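Carska Tabletop Bin, Cream
Reviewed by Khrystyna Bondarchuk
28 September 2001

I did not think I would ever have opinions about a trash can the size of a flowerpot. Then I moved my sewing and letter-writing to the big table in the back room, and within a week the surface was a drift of thread ends, stamp backing and tea bag wrappers. The full-size can is in the kitchen. The kitchen is down a hallway. You see how these things happen.

The Carska came from Wimgate, the housewares place out by the Tusport exit, where it sits on a shelf with three other tiny bins that all look like they belong to a dentist. I picked the cream one. It has a hinged lid, an oval opening and a finish that the box calls "pearl" and my sister calls "bathroom."

What it's like to live with

I've had it since June. It holds more than you'd guess and less than you'd like. An evening of hemming fits with room to spare. A birthday's worth of wrapping paper does not, and squashing it down only teaches the paper to come back up when you open the lid.

The lid is the best part. It goes all the way up and stays there, so you can flick things in from your chair without having to hold anything. My aim is poor, and the oval opening is a fair size for the width of the thing. Closed, it keeps the thread from blowing out when somebody opens a window, and that alone has saved me several conversations.

Cleaning is easy enough. The inside is dark, so stains don't show, and I have decided to regard this as a feature. The outside is glossy and shows every fingerprint you own. A damp cloth takes care of it until you touch it again.

What I'd change

It's light. With nothing in it, the bin scoots when you bump it, and on a smooth tabletop it scoots with some enthusiasm. Masking tape around the base works. It isn't pretty, but neither is picking lint off the floor.

I'd also like a liner that fits. The ones Wimgate sells beside it come in a box of 50 and hang over the rim like a bad tablecloth. I use sandwich bags.
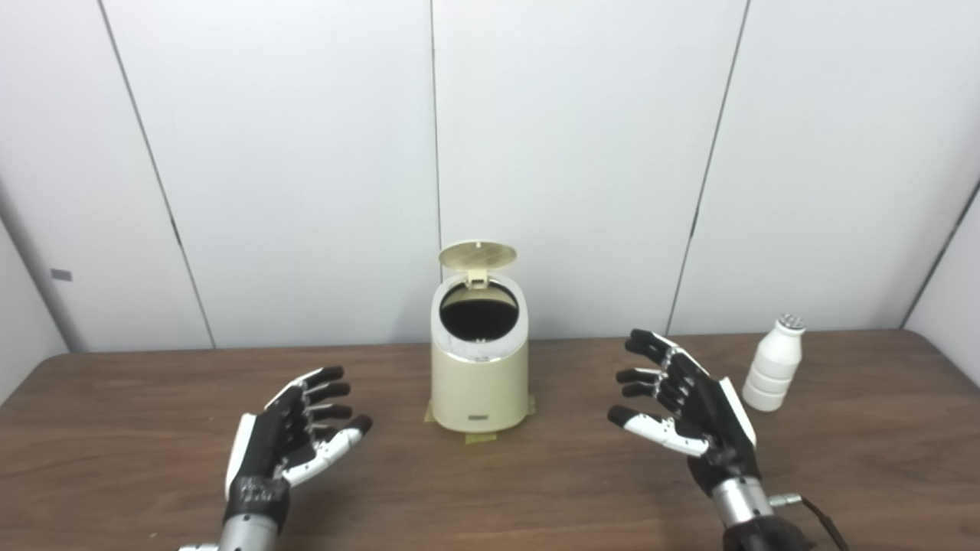
Against the Jankauskaitė

My neighbor has the Jankauskaitė, which costs more and is heavier. It stays put. It also has a lid that drops shut on your knuckles - twice in one visit, in my case - and I wasn't even throwing anything away the second time. I'll keep the Carska and the tape.

Verdict

4 out of 5. Buy it for a desk or a sewing table, skip it if you wrap a lot of presents.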